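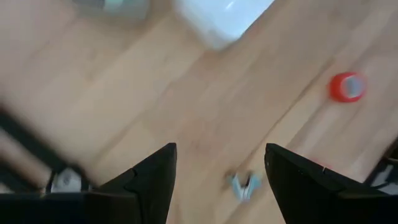

Wrist camera view with the fingers open over the table.

Home » Guides » Setting up a tidy-up task on the Bonsu two-arm kit

Setting up a tidy-up task on the Bonsu two-arm kit

By Thibault Millet. Last checked 19th January

This guide covers a first sorting job on the Bonsu kit from Bukero. It assumes the arms are already bolted on and the Hultum software is installed. Allow up to 66 minutes the first time.

What you need

The Bonsu kit with both arms
A table that does not wobble
A few open containers
Small objects that fit between the fingers

Step 1: Lay out the table

Put the containers along the back and leave the front clear for the objects. Check that each arm can get to every container without stretching out fully. Keep cables away from the elbows. 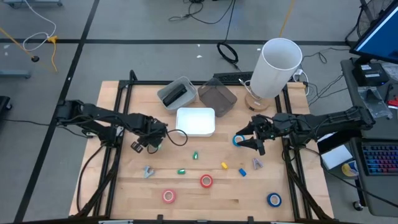 Layout from the head camera, containers at the back and small objects spread over the wood.

Mix your shapes. Rolls of tape are easy to grip from the side. Flat pieces are harder, so leave them out until the rest works.

Step 2: Check the cameras

Open the Cameras tab in Hultum. You should have 4 views. If a wrist view is missing, reseat the plug at the base of that arm and press Refresh. Set the exposure by hand, as the automatic setting drifts when an arm passes under a bright light.

Step 3: Record the moves

Choose New Task, give it a name and press Record. Guide one arm at a time to begin with. Come down slowly, close the fingers, lift, and pause for 2 seconds before you move across. The pause makes the recording easier to trim later.
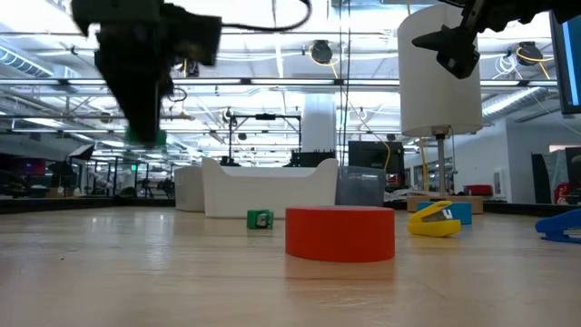
Side view with both grippers raised over the table.

Move the objects to new spots between recordings. If they always start in the same place, the arm will go there whether or not anything is on the table.

Step 4: Play it back

Set the speed to 3 on the slider and keep a hand near the stop button. Watch the wrists when both arms work over the containers.
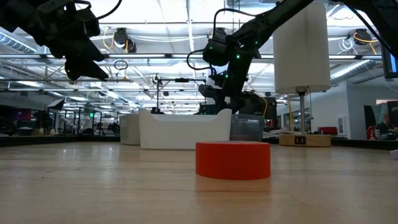

If the arms come too close to each other, raise the clearance value under Limits and play the task again. The kit ships with this value set rather low. The Brovov fingertips, sold separately, grip smooth plastic better than the standard ones, but you will need to redo the finger calibration after fitting them.

Bukero says a software update in February will add a copy button for tasks. Until then, use Export and Import under the File menu.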